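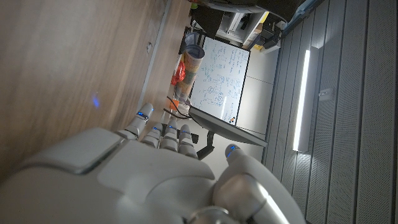 Raed Awwad

February is budget month, so apologies in advance if I corner you in the kitchen and ask what you think a robot hand should cost. I've been at it for weeks! We've had quotes back from Janmont and Grorent now, and they couldn't be more different. Janmont want to sell us a hand outright with a 2 year warranty. Grorent would rather lease us one, swap it over when it wears out, and send an invoice every month until the end of time (or so it feels when I put it in the spreadsheet).

My own leaning is to buy. I know the lease looks cheaper on the first page, but Qusai Geagea went through the fine print with me and the fingertips are counted as consumables, so we'd be paying for those either way. We go through fingertips like biscuits. I've put in a line of $600 for spares and I suspect it's a bit light.

The other thing I left out last year, to my shame, was all the dull stuff. Cables, a mounting plate, freight, somebody's time to get the software talking to the arm. It came to more than 30 per cent on top of the sticker price, and I had to go back to Ketthorpe and ask for extra, cap in hand. This time it's in there from the start, along with three days of training for whoever wants it.

We also talked about a simple two-finger gripper as a backup. It's dull and cheap and it would do plenty of the everyday picking up and putting down, so I've pencilled it in under "nice to have". If your project really needs four fingers and a thumb, tell me which jobs and how often, and I'll stick up for you.

Numbers go in on Friday. Come and find me before then, or leave a note on my desk.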